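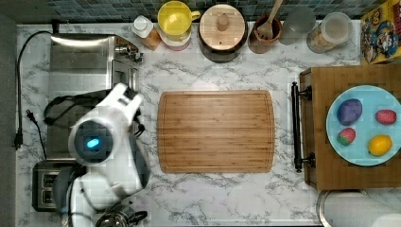
Bench clutter: what stays out and what goes in a cupboard?

Started by flavourless_fig

Hi all, long time reader, first proper post. We moved into the place on Hirkgate in January and I love the kitchen except that I can't seem to cook in it. The bench is the white marble-look stuff with grey veins, little dark blue-green mosaic tiles behind, very pretty, and I've managed to park something along every bit of the back wall. Mug, canister, the brown crock with the wooden spatula, jars, the kids' cereal. Then there's the big stainless thing on the left and the toaster and glass kettle in front of it, and a cord doing laps of the lot.

The bamboo board lives in the middle and that's my whole workspace. I have to shuffle it sideways to roll out pastry and then I hit the wooden tray with the black handle. What would you lot put away first? And is it mad to leave a chopping board out all the time?

-----

mrs_ngubane_st

Not mad at all! Mine has been on the bench for years and I'd only shove it in a cupboard wet and forget it. The groove round the edge is the bit to watch, crumbs and tomato juice sit in there and go grotty. Stand it on its side overnight now and then so both faces get some air.

First thing I'd shift is the cereal box. It's huge and bright and it gets used once a day. Top of the pantry, done.

-----

Brayan Nina

Disagree on the cereal, sorry. If there are kids in the house they'll have it back on the bench by 7 am and you'll have walked to the pantry for nothing. Leave it in the corner, it's doing no harm there.

I'd go after the toaster and kettle. They're at the front, so they're eating the space you want. Everything along the tiles is out of your way already. Also, sort that cord! I can see the plug just lying on the bench at the far left. Velcro tie, two bucks, behind the appliance.

-----

flavourless_fig

Ha, fair on the cord. Kettle has to stay though, I have 100 cups of tea a day and I'm not lifting it out of a cupboard for each one.

-----

oldhostley

I'm with Brayan on the appliances and against him on everything along the tiles being fine. Stuff at the back is what stops you wiping down properly. I had a row just like it, jars and all, and when I finally pulled it out there was a sticky line the full length of the splashback. Grout is a pig to clean.

Keep the utensil crock and one canister. Anything you don't touch daily goes. And what's that little bottle with the white cap, tipped over next to the yellow mug? If it's something like vanilla it wants to be upright and in the dark.

-----

mrs_ngubane_st

Oh come on, not everyone wants a showroom. A row of jars is cheerful. You can lift six things and wipe.

-----

oldhostley

You can. You don't.

-----

jamjar_75

Popping in with the tray idea. I put my jars on a long shallow tray so the whole row slides out in one go, wipe, slide back. Got mine from Flavillow, it was on the clearance table. Could you use the wooden one you've got on the right? It's already got a handle to grab it by.

Is that oats in the big jar with the white lid, by the way? I'd love to know if the lid seals. Mine let pantry moths in and I lost the lot, plus some flour.

-----

flavourless_fig

Yep, oats, and the seal's good so far (touch wood). Bottle is vanilla, well spotted, it's gone in the cupboard. I hadn't thought of the tray for jars, I've been using it for resting hot pans and then getting cranky that it's in the way. It might be a bit wide for the back though. Will measure.

-----

Brayan Nina

If it's too wide, put it over beside the stove and keep your oil and salt on it. And swap the toaster to wherever the tray was. Then your board can move left or right and you've got a decent run for pastry.

-----

flavourless_fig

Okay, update 2022-05-23. Tray was too wide by a whisker so it's gone beside the stove. Toaster's on the right now, kettle stayed put. Mug's in the cupboard with the others. Cereal went up to the pantry and was back on the bench by breakfast, so that's one to Brayan. Board's still out, and I rubbed some oil into it while I was at it.

Haven't wiped the grout yet, oldhostley, don't start.

-----

oldhostley

Bicarb and an old toothbrush. Give it ten minutes before you scrub.

Contact us | Copyright Hostley Home Forums | Back to top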